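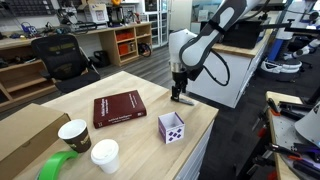
The Minister's Answer

Bello Edet had been told the question would come after the fishing quotas, so he kept his seat through the fishing quotas. He was the deputy minister for the interior of Drernia. The minister herself was in bed with a fever, and her driver had brought the folder to his apartment before six that morning.

The folder held two sheets. The first was the question, submitted in writing by the member for Pidlow, who wanted to know how many people had crossed the northern bridge since June and what the government meant to do with them. The second was the answer.

The answer had been written in the prime minister's office. Edet could tell from the first line, which blamed interests abroad. He had read it in the kitchen while his wife packed their son's lunch, and again in the car.

"Is it bad?" his wife had asked.

"It's short," he said.

The member for Pidlow was a thin man named Blackburn who had been in parliament longer than anyone on the government side. He belonged to a party with seven seats. He had once been a surveyor, and he still asked questions like one, starting at a corner and working along.

When the fishing quotas were done, the speaker called him.

"I have a simple question for the deputy minister," Blackburn said. "How many people have come over the bridge at Sorkumlow?"

Edet stood up. He had the sheet in his hand. The government benches were nearly full, and the prime minister was there, which he usually was not for written questions. He was leaning back with his arms folded.

"Mr. Speaker," Edet read, "the government is aware that interests abroad are working to move large numbers of people across our northern border. These interests have money and they have patience. The government will meet them with patience of its own."

There was some applause behind him. He turned the sheet over, but the back was blank. He sat down.

Blackburn got up again. He was allowed one more question.

"I asked for a number," he said. "The ministry has a post on that bridge. There is a man in the post with a ledger. I have met him. He writes down everyone who crosses, and he sends the total to the deputy minister's office every month. I would like to know the total."

He sat down.

Edet stood, and nothing had been written for him.

He knew the total. It was 3,131. He knew it because he had signed the receipt for it, and because his department had asked the treasury for blankets on the strength of it and had been refused. He also knew that the prime minister had given a speech in the capital on the weekend and had said tens of thousands. The speech had been printed in full. People had quoted it to Edet in the barber's.

"The deputy minister has the floor," said the speaker.

"Thank you," Edet said.

He thought about Sorkumlow. He had gone up there in the fall, on the train, with one assistant. The bridge was older than the border. On the far side the road went up through bare hills, and people came down it carrying bags and children. On the near side was the customs shed, where they slept until someone moved them on. A woman in the shed had asked him whether he was the doctor. He had said no, and she had turned to the next man and asked him.

The clerk in the post was near retirement. He had shown Edet the ledger with some pride. Every line had a name, an age and a place, and where someone couldn't give a place he had written "not known" in the same careful hand. Edet had told him it was good work. The clerk said the ink was poor and asked whether the ministry could send a better kind. Edet wrote that down and forgot to do anything about it.

"The figure," Edet said, "is kept by the ministry."

"We know that," somebody called from Blackburn's side.

"It is kept by the ministry," he said again, "and it is 3,131."

The chamber did not go quiet. Several members were talking among themselves and went on talking. A stenographer looked up, then asked the usher to confirm the number, and the usher came over to the bench and bent down.

"Three thousand, one hundred and thirty-one?" he whispered.

"Yes."

"Since June?"

"Since June. To the end of last month."

The usher went back. Blackburn was writing on the edge of his order paper. He didn't look pleased or displeased. The speaker called the next question, on the upkeep of rural wells, and the minister for works stood up and began to read.

Edet stayed in his place. The prime minister had unfolded his arms and was speaking to the man on his left. After a minute the man on his left got up and went out by the side door.

The note reached Edet during the wells. It asked him to come to the prime minister's room at the recess. There was no greeting on it and no signature, but it was the good paper.

He had 30 minutes. He went down to the members' cafeteria, bought coffee and stood with it by the window. Blackburn came in with a tray and took the table nearest him.

"You'll be corrected by this evening," Blackburn said. "They'll say you had an early figure."

"It's last month's."

"I know it is. Mine was the same." He broke a roll in half. "He let me copy the total off the last page. I had it in my pocket the whole time."

"Then why ask?"

"It's no use coming from me. I've got seven seats." He buttered the roll. "I thought you'd say you would write to me. That's what she always says."

Edet drank the coffee. It had been standing a while in the urn.

"What did you want it for?" he asked.

"Blankets," Blackburn said. "There's a charity in Pidlow with a warehouse full of them. They won't send a truck on tens of thousands. They say it's hopeless, they'd be torn to pieces at the gate. Three thousand, they can do."

Edet put the cup down on the sill. He asked for the name of the charity, and Blackburn wrote it on the order paper, under the number, and tore off the corner and gave it to him.

The bell rang for the recess. Members started coming down the stairs in groups, and he had to wait at the bottom until there was room to go up. Two men from his own party passed him and nodded. A third looked at the carpet.

On the landing he stopped at the messengers' desk and asked for a sheet of paper and an envelope. He addressed it to the supply office of his own ministry. He wrote that the post at Sorkumlow should be sent black ink, the permanent kind, six bottles, and that the customs shed should expect a truck from Pidlow and was to let it through. He signed it with his title, which was still his, and wrote the time beside it.

"Does it go today?" the messenger asked.

"Now, please," said Edet.

He waited until the boy had gone down with it. Then he went along the corridor to the prime minister's room and knocked.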